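Ticket 2678: home delivery shows "delivered" but no parcel at the drop spot
Opened by: Ilona Csizmadia
Product: Szekeres pharmacy delivery, Gindale area
Status: open, waiting on customer

Hi all, me again! I'm going to put everything in one place this time, seeing as my last ticket got closed while I was still typing my reply to it (long story, different parcel).

So my mother gets her refills by the little drone service that the Brudholm clinic signed up for in April. She lives out on the Cultomham road, and mostly it's been great. The drone comes over the field, lowers the bag on its line, and off it goes. But the last 2 deliveries were marked as delivered in the app, with a time and everything, and no bag on the lawn. The first one turned up at the neighbor's, next to the propane tank. The second one we found after a good hour of walking up and down in boots, in the ditch across the road. The medicine was fine both times, but she can't go climbing into ditches and I can't drive out there every time the app goes ping.

What I've tried so far:

Deleted the drop pin and set it again, standing right on the spot with my phone. The app said the pin was saved. Next morning it was back where it had been before, over by the mailbox.

Logged out and back in. Same thing.

Took the app off the phone and put it back on. Lost the saved gate instructions (grr), pin still by the mailbox.

Tried from the website on my laptop. There the pin looks right! It's smack in the middle of the back lawn. So the website and the app don't agree with each other, and I have no idea which one the drone listens to.

Reply from support, 10:40 a.m.
Hi Ilona, thanks for the details. Could you please send the drop code that shows under the address on the website, and the one that shows in the app? They should match.

Reply from Ilona, 11:15 a.m.
They do not match! The website says 381 and the app says 4. Just 4, nothing else. I thought it was cutting off the rest, so I turned the phone sideways and made the text smaller, but no, it's a 4.

Reply from support, 1:05 p.m.
Thank you, that helps a lot. A single-digit code is left over from the trial period, when the clinic set up test addresses by hand. It looks like your mother's account has both an old address and a new one, and the app is picking up the old one. Please open Addresses in the app, scroll to the bottom, and tell us if you see an entry with no street name.

Reply from Ilona, 1:50 p.m.
Yes!! There's a blank one. It has a gray star next to it. I tapped the star and it turned yellow and then I got nervous and tapped it again, so now it's gray, same as before. There's no delete button on it, only Edit, and Edit opens an empty page with a Save button I didn't dare press.

Reply from support, 2:30 p.m.
You did right to leave it alone. We have removed the blank address from our side. Please close the app fully, open it again, and check the code. We have also put a hold on drone drops for this account until you confirm, so the next refill will go by van.

Reply from Ilona, 4:20 p.m.
OK, the code in the app now says 381 and the pin is on the back lawn where it belongs. Hooray! I moved it a few feet toward the house and back again just to see, closed the app, opened it, and it stayed put both times.

Before you close this one, though, a few things. The gate instructions are still missing, and when I type them in again I only get one line. They used to be longer. Does the van driver even see those? Mom has a latch that sticks and you have to lift it while you push, and that does not fit on one line no matter how I shorten it.

Also, could the neighbor's house be on the old address somehow? He's very nice about it but he has started getting text messages saying his order is on the way, and he hasn't ordered anything. He doesn't even have the app. I can ask him to forward one if that's useful to you.

And last, please don't take the hold off until the van has been. I'd like to be at the house for the first drone drop after that, so I can stand on the porch with the app open and see if the ping and the bag show up together. Mornings suit me best, any time before noon.

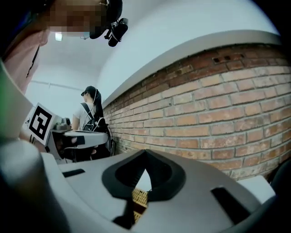 If it has to be an afternoon I can manage that too, I just need to know the evening before so I can swap my shift. You can text me, I see those faster than the emails.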